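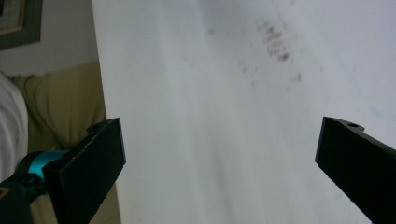
Speaker notes: Moving a parish archive off paper card indexes
Session length 42 minutes plus questions. Slides advance on the bracketed cues.

Opening

Good afternoon. My subject is the conversion of a card index to a searchable catalog, using the Tuhumury collection as the worked case. The collection holds baptism, marriage and burial registers, some loose correspondence, and the index cards that point to all of it. The registers themselves are not covered today. Imaging bound volumes is a separate problem with separate equipment.

[Next slide]

State of the index at the start

The index was kept in 11 drawers. Cards were filed by surname, then by given name, then by year. Three filing conventions had been applied over the life of the index, and the change from one to the next was never recorded on the cards. In the oldest convention, prefixes such as "van" and "de" were ignored. In the second they were filed as part of the surname. In the third they were filed both ways, with a cross-reference card in one of the two places.

Pause here. Ask who has a mixed-convention index at home. Usually half the room.

The practical effect is that a missing card cannot be assumed missing until all three positions have been checked. We logged 937 cards as absent on the first pass. Nearly 42 percent of those turned up on the second pass under a different convention.

[Next slide]

Transcription rules

We settled these before keying began and changed them once, in November. The change is noted below.

Transcribe what is on the card, including errors. Corrections go in a separate field with the initials of the person making them.
Expand no abbreviations in the transcription field. "Wm" stays "Wm". The normalized name field takes "William".
Dates are keyed as written and again in year-month-day order. Where the year is a double year, such as 1731/2, the second field takes the later one.
Struck-out text is keyed between double hyphens.
Illegible characters are keyed as a question mark, one per character where the number can be judged, and three where it cannot.

The November change concerned pencil notes. We had been keying them with the ink text. Prasetyo Govindasamy showed that many of the pencil notes were queries from later readers and were wrong more often than the ink. Pencil now has its own field. Rekeying the earlier drawers took longer than expected, and I would make this decision first if starting again.

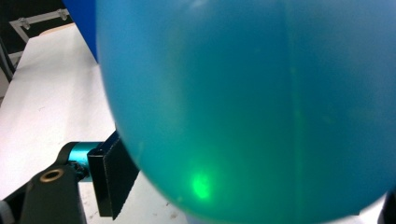 Matching cards to register entries

[Next slide]

The match is done on normalized surname, event type and year, with a tolerance of one year either side. Given name is used for ranking only. We tried it as a required field and lost too many true matches to variant spellings.

Matches fall into three groups. Single candidates are accepted and sampled. Multiple candidates go to a reader. Cards with no candidate are held until the rest of the drawer is finished, then run again with the tolerance opened to three years.

Dimas Wuisan wrote the ranking step and will take questions on it at the end. If he is not in the room, take the question in writing.

The accuracy figures are in the handout. Do not read them aloud. Point out that burials perform worst, mainly on account of infants entered without a given name.

[Next slide]

Software

The catalog runs on Jirnusex. The choice was made on export format, as it writes plain delimited text with the field names in the first row. Pornlow was also tested. Its search screen is better, but it merges repeated fields on export, and a card with two marriages comes out with one.

Backups go to the Rarport server nightly. A restore has been tested twice. The second test found that accented characters were being dropped from the notes field. The fault was in the import setting and the backup copy was sound.

[Next slide]

What to do with the cards afterward

Keep them. The order of the cards is evidence of how the index was built, and the catalog does not record it except by drawer and position number. Key the position number on the first pass. Going back for it means handling every card again.

The drawers are now closed to readers but can be requested for checking a transcription.

[Last slide: contact details and field list]

Questions. Likely ones: handwriting recognition software (tested on one drawer, not adopted, error rate too high on the pencil), copyright in the cards (ask the diocese), and whether the field list can be reused (yes, without asking).

If time is short, drop the software section and go straight from matching to the cards.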